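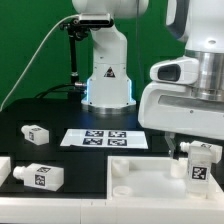 Ticket: drip lines on the lower beds running dry
Site: Candgate, lower terrace and polytunnel
Opened: Tuesday, October 20, 2020
Status: closed, see last entry
The lower beds at Candgate are not getting water from the rain tank, although the upper beds on the same supply are fine. The tank holds 2000 litres and is more than half full. It feeds both terraces by gravity through an Irnico mesh filter and then a Curis tap timer. The timer thinks it is opening. Its light goes blue and stays blue for the whole run, the same sort of colour as the thin strip on the base of the white arm, and the valve can be heard clicking. Water comes out of the upper emitters within a minute or so. The lower ones drip a little at the start and then stop.

Background

The system went in last June. The ground is heavy clay, so the beds are raised and mulched with woodchip, and the drip line lies under the chip. The upper terrace has leeks and chard. The lower terrace has currants, young comfrey and a row of autumn-planted garlic. The polytunnel takes its water off the end of the lower run and has winter salads in it, and those are what made us notice. The soil in there was dry a hand's depth down.

There is no pump. The fall from the tank to the lower beds is over 200 centimetres, so if anything the lower beds should do better than the upper ones.

First check: filter

Closed the tank outlet and took the Irnico filter apart. The mesh had a film of green slime and some bits of leaf on it. Washed it in a bucket with an old toothbrush and put it back. Flow to the upper beds improved a lot. No change lower down.

The tank lid has a gap on the gutter side where leaves get in. Tied a piece of old net curtain over it for now.

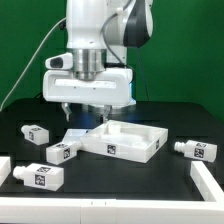
White gripper and its small camera, with the green backdrop behind.

Second check: timer

Took the Curis off and ran the supply straight through. Upper beds the same, lower beds the same. Put the timer back. It was set to run for eight minutes at seven in the morning, which is too short for drip on a gravity feed, but a short run would not stop the water part way through a run. Left the setting alone so as not to change two things at once.

Changed the batteries anyway. The old ones had a bit of white crust at one end.

Third check: joiners and the main pipe

Scraped the mulch back from every joiner on the lower run. All of them tight. One elbow by the currants was wet on the outside and had a clump of fine roots around it, so I cut it out and fitted a new one from the spares box. It had not been leaking enough to matter.

Took the end cap off the lower line with the tap open. There was a spit of brown water, then a steady trickle, then nothing. Put a thumb over the end for a while and let go, and got the same again. To me that looked like air in the pipe, or a flap of something moving inside it.

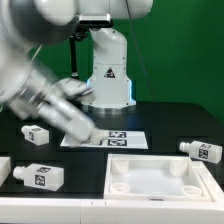
Arm in motion over the white mat. Two square tags on the right half.

Reply from Espiritu (they supplied the pipe and fittings)

They asked if the main pipe goes uphill at any point between the terraces. They said that on low pressure a hump will collect air, and the water will run for a bit and then stop behind it. They also asked for the path of the pipe to be walked with a level, and not just looked at.

Fourth check: path of the pipe

Walked it with a long plank and a spirit level. Where the pipe goes round the end of the compost bays it climbs over the root of the old plum and then drops again. It did not do that when it was laid. I think it got lifted when the bays were emptied in the summer, and the chip that went back afterwards was packed in underneath it.
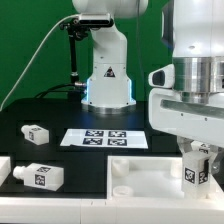
Dug it out on both sides of the root and moved it to run around the lower edge of the bay. This took a short extra length of pipe and a straight joiner. Pegged it down with bent wire so it can't ride up again. The whole run now falls the right way, a bit gently near the path but it does fall.

Opened the tank with the end cap off and let it run until the water was clear and there was no more spitting. Cap back on. Lower beds dripping along the full length, polytunnel too.

Still to do

Reset the Curis for a longer run once the tunnel soil has caught up. Hand water the salads until then.

Proper lid for the tank, or at least a finer mesh on the gutter side.

Espiritu suggested an air valve at the high end of the lower line. Not fitted. Will order one if the fault comes back.

Last entry

Ran it again the next morning on the timer. All lines dripping, upper and lower. Filter checked and clean. Closing this.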